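Esow sets written rules for hand-held gripper work at shared sinks and counters

15 March 2020

Esow has put its working rules for hand-held grippers into a single document, covering how operators share a counter, where marker cards and cubes go, and who has the say when two people want the same spot. The rules apply to every recording session on the open floor, where desks, sinks and robot stands share one room.

Until now each team kept its own notes. Catarina Fonseca, who runs the sessions, pulled the notes together over the winter and found that they disagreed on basic points, such as whether a marker had to be shown before a take or after it. The new text says before, and it says the marker must be shown to each gripper camera in use.

"People had good habits, but they were different habits," Fonseca said. "If you moved from one team to another you had to learn the whole thing again."

The document is 2 pages long. It went through a trial under the name Elora, during which 1598 takes were logged. Of those, 664 were set aside, most often for a marker that was covered by a hand or turned away from the camera. Fonseca said the team had expected fewer.

Work at the sink counters gets a section of its own. Bottles may stay on the counter during a take, and a gripper may be put down there as long as its marker cube is left uncovered. Operators who wear a head-mounted device have to tighten the strap before they lean over the counter.

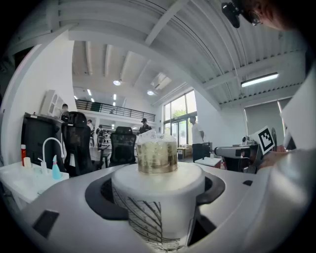
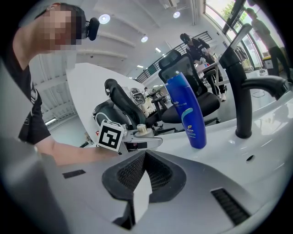

What changes for operators

Sessions will start with a marker check, done by two people. One holds the gripper and the other holds the card. The card is tilted toward the camera and kept still until the operator says it has been read.

Anyone may call a stop. After a stop, grippers go down on the nearest flat surface and stay there until the person who called it is satisfied. The earlier notes left this to the session lead — a point on which several operators had asked for a change.

The rules also deal with people who are in the room for other work. They are to be told when a session begins, and faces are to be blurred before any picture leaves the building. Desk work can go on as usual.

Finger pads are to be looked over at the start of each session and changed after 1000 takes, or sooner if the mesh has lifted.

Idalina Vieira of Peixoto, a firm that uses the same kind of gripper, read an early draft and asked for plainer wording in the section on stops. She said Peixoto would try the rules at its own site but had not decided whether to adopt them in full.

Esow plans to review the text in July. Operators can send comments to Fonseca before then, and printed copies are kept at the session desk.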